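Tivora Grasp Planner 2

Two-arm planning and perception software for humanoid and bench-mounted systems
Reviewed and listed by Cayetano Gallardo
Listing updated 2023-03-23

Product code: 3962
Supplier: Zallport
Licence: per robot, yearly
Status: in stock (download plus licence key)

Overview

Tivora describes this as a planner that "just works out of the box". We have stopped copying that line into our listings. It works after a fair amount of setting up, and then it works quite well on some jobs and poorly on others. What follows is what we found when we ran it ourselves, and where it differs from the maker's sheet we say so.

The package takes a depth image from the head camera, finds the parts it has been taught, picks a grasp for one hand or the other and plans a path that keeps both arms clear of each other and of the bench. It also has a replay tool, a small editor for hand poses and a logging viewer. It does not include a motor driver layer. If your robot has no driver that Tivora already supports, you will be writing one, and the guide for that is thin.

What it is sold for

Picking up trays, tubs, housings and other shallow moulded parts from a flat surface. The sales sheet also mentions cloth, bags and cables. We would not buy it for any of those.

Perception

The part finder is the piece we had most doubts about, and some of them remain. You teach it a part either from a CAD file or by a scan. The CAD route is quicker and gave us better results. The scan route asks for 14 views, and if two or three of them are poor it will accept the lot without a warning and then give you a model with a soft edge where the rim should be. Check the model in the viewer before you trust it.

Dark parts are the hard case. A black hand over a black part gives any depth camera very little to go on, and the maker's claim of "full hand and object separation" rests on the software knowing where the hand ought to be from the joint angles. That is a sensible way to do it, but it means your joint calibration has to be good. When ours drifted, the planner began to treat part of the thumb as part of the tub -- and reported high confidence while doing so.
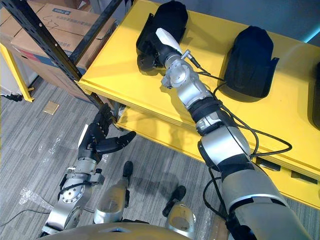 The confidence figure itself should be read with care. It is a score for how well the model fits the depth points, and it tells you nothing about whether the grasp will hold. Tivora's screens put it beside a green tick, which invites people to read it the wrong way. You can turn the tick off under Display, and we suggest you do.

Planning

Path planning is the better half of the package. The two arms are planned together, so the idle arm is moved aside when it needs to be and left alone when it doesn't. Earlier releases moved it every time, which was slow and a bit alarming to stand near.

Cables are not modelled. If your arms have outside cabling that hangs in loops, the planner has no idea it exists, and it will plan a wrist turn that pulls a loop tight. The workaround is to add padding shapes around the forearm and elbow by hand. This costs you some reach. Aiman Ngau, who did most of our set-up work, ended up with one padding file for reaching across the bench and another for working near the front edge, and switches between them in the task script. The switching is supported; it is just not written down anywhere obvious. Look for "body sets" in the help index.

The bench has to be entered as a solid shape too, including any shelf below the top. The automatic surface finder picks up the top and ignores what is under it. An open hand resting low beside the bench can then be sent up through the shelf edge, at least on paper. In our runs the force limit was set low enough that we were not worried, but we would still draw the shelf in.

Hand poses

The pose editor comes with presets for several five-finger hands. The presets close the fingers evenly, which suits a bottle and does not suit a wide, flat tub with a lip. Expect to make your own. The editor is plain and quick to use, and we have no complaints about it apart from the missing undo.

Compared with Pretum

Customers often ask us about Pretum, the other planner we stock. Pretum handles one arm at a time and has no part finder of its own. It is also easier to install and its error messages make sense. If your job only ever needs one arm, buy Pretum.

What you need

A Linux computer with a supported graphics card
A head or overhead depth camera
Joint position readings from both arms, with time stamps
A measured bench model (STEP or STL)
The Goh camera bridge, if your camera is not on the supported list -- sold separately

Support

Support is by email only. Replies to us were polite and useful when they came. The cable modelling we asked for was promised for August and has not appeared, so please don't order on the strength of it.

Trial licences can be requested through the contact form. Tell us which arms, hands and camera you have, and what the parts are made of.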